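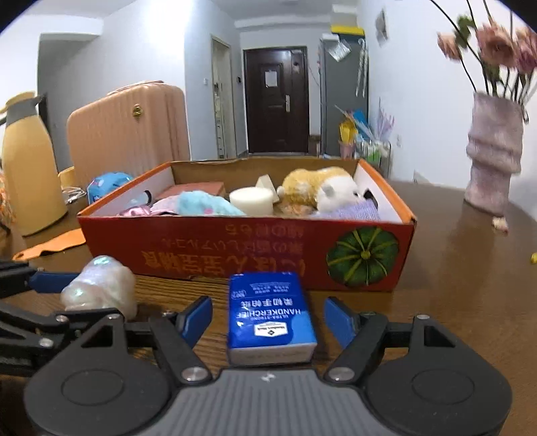 The Vanishing Handkerchief, and Other Things We Stopped Washing

Search this site
Enter keywords
Go

My grandfather owned 34 handkerchiefs. I know the number from the list my aunt made when we cleared out his house in Betville, on which the handkerchiefs got their own line, between the good scissors and the bad scissors. All 34 had been ironed. Some had been ironed so many times that you could read a newspaper through them.

I took eight. I have used one of them, once, to clean my glasses, and I felt like an impostor the whole time.

People tell me the cloth handkerchief was disgusting, and I see their point. You blew your nose into a square of cotton, folded the result, and carried it around next to your keys until bedtime. Put that way, it sounds like something a doctor should have stepped in about. But we have replaced it with a drawer, a glove box, two coat pockets and the bottom of every bag I own, all of them full of paper in various states of ruin. I found a wad in a winter coat last April that had been through the wash and come out as a sort of felt.

The paper people know we feel a little guilty, and so they borrowed the word. Buy a pocket pack and there is a fair chance it says "handkerchief" on it. It will also promise strength. My grandfather's handkerchiefs made no promises of any kind. One of them held the tailpipe on a Fatier sedan from Vuvlow to the county line.

I brought this up with Panagiotis Vukčević, who ran the dry cleaner on my street until he retired, and who I assumed would be on my side. He was not. He had spent years pressing other men's handkerchiefs and considered the paper tissue the finest invention of his lifetime. "You want to bring it back," he said, "you wash it."

That is the trouble with most of what I miss. I miss cloth napkins, and I miss them as a guest. I miss shoes that could be resoled, though the last time I had it done, at Makhubela on the hill, I complained about the bill for a month. My grandfather's tidy drawer was my grandmother's Monday, and her name does not come up much when the family gets sentimental about it.

So I won't tell you to throw out your tissues. A person with a real cold goes through them at a rate no ironing board could match, and a child with a cold is worse. What I would ask for is a smaller thing. Keep one handkerchief, a plain one, for the jobs paper is bad at: the wet park bench, the skinned knee, the stranger crying on the train who does not want to be handed something with lint on it.

I keep mine in the top drawer now, seven clean ones and the one I used on my glasses. I should iron it. The iron is in the closet – behind the coats, I think – and I have been meaning to get to it since the spring.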